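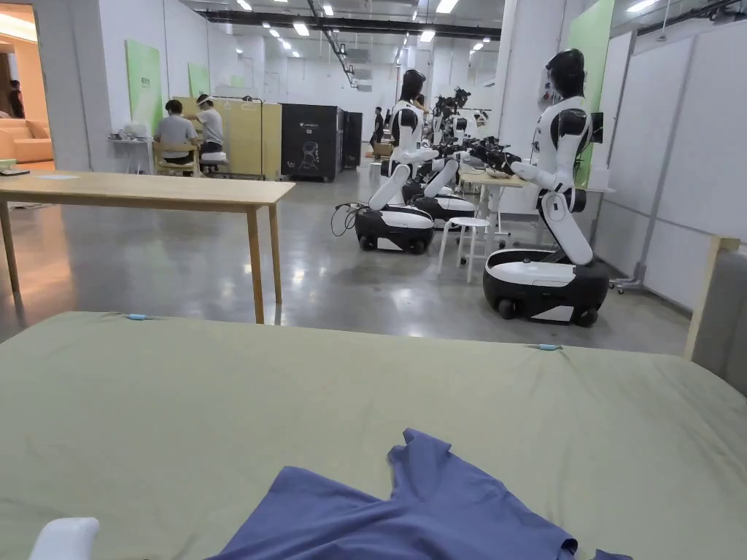
## About Sirasby

We fold laundry. Shirts mostly, tees by the hundred, plus towels and kids' stuff when the season's on. Started by Kolbrún Þorgeirsson with 2 tables and a borrowed van out on Erilside, now 15 of us and a much bigger room.

**What we do**

Wash, fold, bag, drop off. Small hotels, sports clubs, summer camps, and regular households too. Frandsen handles the washing next door, we do everything after. If you only need folding (clean clothes, no time) that's fine, bring them in. Plenty of people do.

**How we fold**

Long tables, padded or covered. The cover cloth gets clipped down at the far edge so it doesn't creep when you pull a sleeve across. We use a pale green one — white shirts show up on it and so do dark ones. Tried a striped cloth once, gave everybody a headache.

T-shirts: shake out, lay flat, neckline away from you, smooth from the middle. Sides in, sleeves back, then thirds. Unless you ask for halves. Some of the camps want them rolled, we do that to, just put it on the slip.

Towels go in thirds the long way. Fitted sheets, yes, we do them, and they cost a bit extra.

**Room and hours**

Open 7 in the morning until 3 in the afternoon, drop-offs till 2. Ring the bell at the side door, the front one sticks. Hard floors all through so watch it when its raining. Parking is behind the Bremetti building, spaces with the green line only please, they do tow.

**Bags**

One bag per household, name on the tag. No hangers, no pins, check your pockets. Found stuff goes in the drawer by the desk and we keep it until October, then it goes to the school sale.

Minimum is 19 pieces. Socks count as a pair. Single socks don't count but we'll send them back.

**Work with us**

Mornings, mostly standing. You don't need to have done it before — Kolbrún trains everyone herself, first week is all T-shirts. Come by before noon and ask for her. New price list is coming, the old one is still good till then.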